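How to cook lamb breast without paying for a marinade

Every November the butchers' windows fill up with trays of meat in sticky red sauce, and I remain unconvinced. Lamb breast is cheap, fatty and full of flavour, and most of what gets poured over it is sugar.

You need a boned breast of 912 g or near it, salt, two onions and 200 ml of water. Stamgate sell theirs rolled. Cut the string and open it out, whatever the label says.

Salt both sides and leave it in the fridge overnight, uncovered. Some recipes want 300 g of salt and a bucket. I tried that once and got ham.

Slice the onions into a roasting tin, lay the meat on top, fat side up, and add the water. Cover tightly with foil and cook at 150C for three hours.

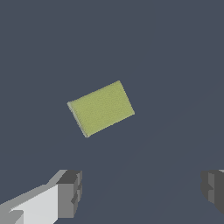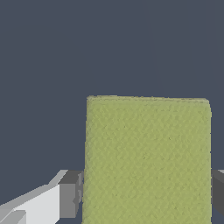

Now take the foil off and turn the oven up to 220C for some 8 minutes — longer if the fat still looks pale. Barta's leaflet says to baste at this stage. I have done it both ways and couldn't taste a difference.

Pour off the fat before you make gravy. Let the meat stand for ten minutes, then slice it thickly across the grain.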